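Catégorie : Interaction homme-robot / Apprentissage par démonstration
Temps de lecture : 9 min

4. Recueillir les gestes là où ils se font

4.1. De la télécommande à la main

Lorsque nous avons commencé à travailler sur le rangement du linge, nous étions persuadés, comme beaucoup de nos collègues sans doute, que la téléopération nous donnerait les meilleures démonstrations. L'argument paraissait solide, et nous y tenions : si l'opérateur pilote le robot lui-même, les trajectoires enregistrées sont par construction des trajectoires que le robot sait exécuter, et l'on évite toute la cuisine de la conversion d'un corps à l'autre. Nous avons donc passé un hiver entier devant le poste Kuroda, avec ses deux bras, son pupitre et ses pédales, à plier des torchons sur une table de laboratoire fort bien éclairée.

Il faut dire tout le bien que nous pensons de ce poste, qui nous a beaucoup appris et sur lequel plusieurs d'entre nous continuent de travailler avec plaisir. Mais le tissu y devenait vite un adversaire. L'opérateur, privé de toute sensation au bout des doigts, serrait trop tôt, tirait trop loin, puis revenait en arrière pour rattraper un pli qui avait glissé, et ces repentirs se retrouvaient tels quels dans les données. Une personne qui plie une serviette chez elle en quelques gestes en faisait, au pupitre, une petite expédition. Nous avons gardé de cette période un corpus modeste, que nous appelons Mallow, et qui sert de point de comparaison dans la suite de l'article.

Le passage à la pince tenue à la main s'est fait d'abord par curiosité, avec un prototype prêté par une équipe voisine, puis tout à fait sérieusement lorsque nous avons vu combien les participants s'y sentaient à l'aise. On prend l'outil par la poignée, on referme les doigts avec la gâchette, et l'on travaille debout, devant son propre linge, à la hauteur et dans le sens que l'on a toujours préférés. Le contact se transmet un peu à travers le mécanisme (pas autant qu'on le voudrait, nous y reviendrons), et cela suffit pour que la main sache quand elle tient quelque chose.

4.2. Participants et logements

Le corpus Dunadell, qui fait l'objet de cet article, réunit les démonstrations de 41 participants. Une personne s'est retirée après la séance d'essai, si bien que les analyses portent sur 40 d'entre eux. Tous ont travaillé à deux mains, avec une pince dans chacune, et tous l'ont fait chez eux ou dans un logement qu'ils connaissaient bien.

Nous avions envisagé d'aménager une chambre type dans nos locaux, et une partie de l'équipe y était très favorable, pour des raisons de calendrier que l'on comprendra aisément. Nous sommes contents d'y avoir renoncé. Le linge d'une maison ne ressemble pas à celui que l'on achète en lot pour une expérience : il y a des serviettes amincies par les lavages, des bandes de tissu dont seul le propriétaire connaît l'usage, des nattes que l'on redresse contre un mur pour libérer le sol, des vêtements suspendus ou pliés selon un ordre qui a du sens pour une famille et pour elle seule. Un modèle entraîné à prendre des torchons neufs sur une table blanche se trouve bien démuni devant tout cela.

Les participants choisissaient eux-mêmes les pièces à manipuler, dans la limite de 3 familles de tâches : prendre et déposer un tissu souple posé sur un support, plier une pièce rectangulaire, et suspendre ou décrocher un vêtement. La consigne, lue à voix haute au début de chaque séance, tenait en peu de mots. Nous demandions de travailler au rythme habituel, de ne pas parler pour nous et de ne rien ranger avant notre arrivée. Ce dernier point a parfois demandé un peu d'insistance, car on reçoit rarement des chercheurs sans avoir envie de mettre de l'ordre !

4.3. Le dispositif

Chaque pince porte ses propres capteurs optiques, et l'image enregistrée suit donc la main de très près. Ce choix a des conséquences que nous avons mis du temps à apprécier. Le corps de l'outil et ses doigts restent toujours au même endroit de l'image, ce qui donne au modèle un repère stable, alors que la pièce entière bouge autour d'eux. Il faut s'habituer à regarder ces enregistrements ; les premières heures de visionnage donnent un léger mal de mer, et nous conseillons aux nouveaux annotateurs de faire des pauses.

L'ouverture des doigts est estimée à partir des images elles-mêmes. Leur couleur jaune, nettement détachée du noir de la structure, facilite beaucoup cette estimation, y compris lorsque la lumière du logement est mauvaise ou qu'un tissu foncé passe derrière. Nous avions essayé auparavant des doigts gris, plus discrets, et la segmentation se perdait dès que l'on approchait d'un vêtement de teinte proche. L'outil est identifié par une étiquette munie d'un code QR, que l'on scanne en début de séance afin que l'étalonnage chargé corresponde bien à l'exemplaire utilisé. C'est une précaution banale, mais elle nous a évité bien des soirées de correction.

La synchronisation des deux flux, gauche et droit, est assurée par le logiciel Brarnent, que nous avons modifié pour qu'il accepte les interruptions. Un participant qui pose ses pinces pour boire un verre d'eau n'a ainsi rien à relancer en revenant, et l'épisode est simplement coupé en deux au moment de la préparation des données.

4.4. Déroulement d'une séance

Une séance commence par quelques minutes de prise en main, sans enregistrement, sur l'objet que la personne souhaite. Presque tout le monde choisit de saisir une chaussette. On passe ensuite aux tâches proprement dites, dans un ordre libre, et le participant signale la fin de chaque épisode en fermant puis en rouvrant les deux pinces. Nous avions prévu un bouton à cet effet ; il était mal placé, on l'oubliait, et ce petit geste de castagnettes l'a remplacé sans que personne le regrette.

L'expérimentateur reste dans le logement mais se tient à l'écart, avec pour seule mission de vérifier que l'enregistrement se poursuit et de noter les incidents. Il ne corrige pas les gestes. La tentation est réelle, surtout lorsqu'on a soi-même plié des centaines de serviettes au pupitre, et nous avons dû nous la rappeler mutuellement plus d'une fois. Une démonstration hésitante, où la pince manque le bord du tissu puis le retrouve, contient une information que les démonstrations parfaites n'ont pas, et nos essais préliminaires laissent penser que le modèle en profite au moment de se rattraper.

4.5. Ce que voit la pince, et ce qu'elle ne voit pas

Le champ très courbe des objectifs embarqués est à la fois une chance et un souci. Une chance, car il fait entrer dans l'image une bonne part de la pièce, et souvent l'autre pince avec elle : la relation entre les deux mains, si importante pour le pliage, se lit alors directement, sans capteur supplémentaire. Un souci, car les bords droits s'y arrondissent, et qu'un support plat peut paraître bombé. Nous avons comparé un apprentissage sur images redressées et un apprentissage sur images brutes ; le second s'est montré plus robuste dans les logements nouveaux, et c'est celui que nous avons retenu pour la section 5.

Une autre difficulté tient aux occultations. Plus la pince s'approche du tissu, plus elle le cache, et l'instant décisif de la saisie est aussi celui où l'on voit le moins. La vue de la seconde main compense en partie cette perte, lorsqu'elle est bien orientée. Nous encourageons donc les équipes qui voudraient reprendre le protocole à ne jamais traiter les deux flux séparément, même pour des tâches qui paraissent n'occuper qu'une main.

Enfin, travailler chez les gens suppose que l'on filme leur intérieur, et parfois eux-mêmes. Chaque participant a pu revoir ses enregistrements et demander le retrait des passages de son choix, et les visages sont floutés avant toute diffusion lorsqu'ils sont découverts. Les miroirs d'armoire réclament une attention particulière, et nous les contrôlons à la main. La figure 2 donne une idée du genre de situation que contient le corpus : linge et vêtements y partagent le champ avec les deux pinces, l'une au premier plan, l'autre levée dans la main droite de la personne.

Figure 2. Vue prise depuis l'une des pinces, dans une pièce du corpus Dunadell. Une serviette rose pâle est posée sur une natte de paille tressée dressée contre le mur ; la seconde pince apparaît à droite.

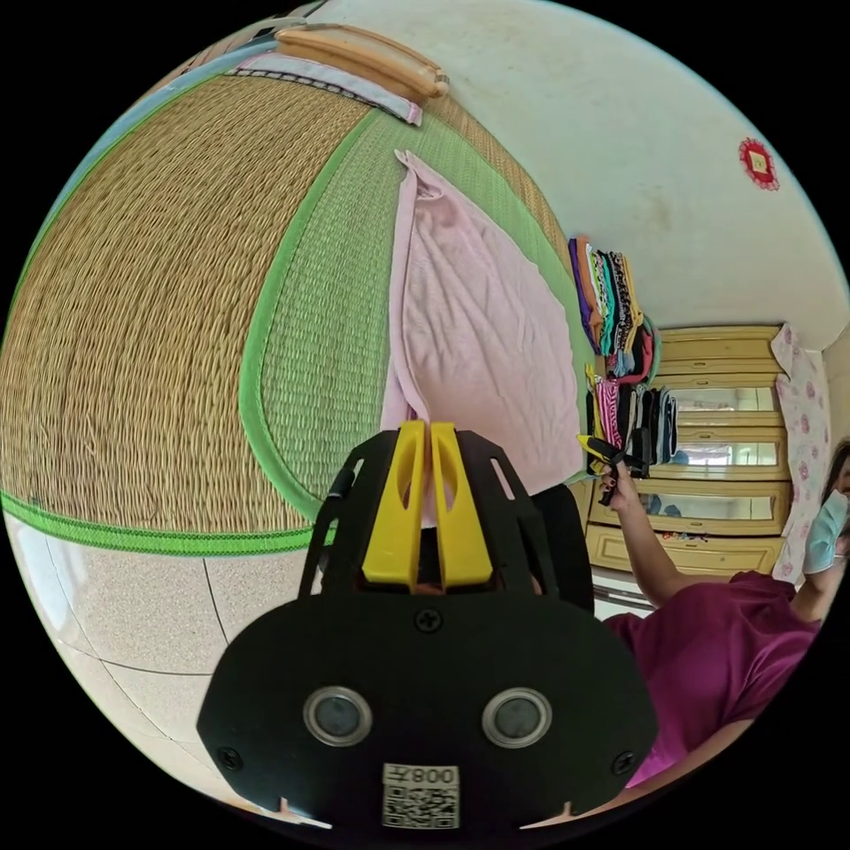
5. Apprentissage de la politique

Le modèle reçoit les deux flux d'images ainsi que l'ouverture estimée de chaque pince, et prédit une courte suite de déplacements relatifs. Nous exprimons ces déplacements dans le repère de l'outil, ce qui permet de passer d'un logement à l'autre sans se soucier de la position de départ. Les épisodes du corpus Mallow ont été convertis au même format pour que la comparaison soit équitable, et leur préparation est détaillée en annexe.

À lire également
- Plier à distance : retour sur un hiver au poste Kuroda
- Brarnent : synchroniser deux flux vidéo malgré les interruptions
- Le corpus Mallow, notice et conditions d'accès
- Estimer l'ouverture d'une pince à partir de l'image seule
- Filmer chez l'habitant : consentement et droit de retrait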